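I finally did the counter by the sink! I have been putting this off since we moved in, and then on 1 Feb 2024 I had a free evening, a podcast and a bottle of vinegar, and off I went.

Some background for anyone new. Our kitchen is tiny. The counter is the only real work surface, and the sink takes a big bite out of it, so whatever lives out there has to earn its spot. For months the spatulas, ladles and chopsticks were all in one drawer that jammed every time I made soup. Ludmila came over for dinner, tried to find a fork, and gave up and used a spoon. For noodles!

So the drawer got emptied onto a towel and I was pretty ruthless. Two peelers went, and a whisk with 5 bent wires (why did I move that across town?). What I use every day now goes in the upright holder, and I love it. The ladle is right there when the pot is ready. The slots in the front let air in, so things dry faster than they ever did in the drawer.

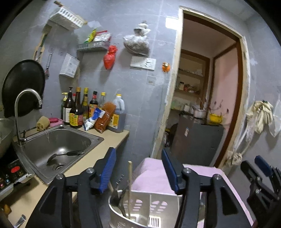

Do you need to take a utensil holder apart to clean it? If the liner lifts out, it's well worth it – the gunk collects at the bottom, so I pull the liner once a week, scrub it with hot soapy water and let it dry upside down before it goes back.

The sauces and seasonings stay along the back of the counter. I tried them in a cupboard for four days and hated it. I cook with one hand reaching for the next thing, and opening a door in the middle of a stir-fry is how I burn garlic. The soap stays in its little pink dish by the sink too, with the loofah sponge for company.

Next up is the shelf over the fridge, where there is a bag of lentils from Radek that I'm a bit scared of. Colton says to throw them out, Ludmila says soup. I'm leaning soup – if you have a good lentil recipe that takes 20 minutes or so of actual work, please send it my way!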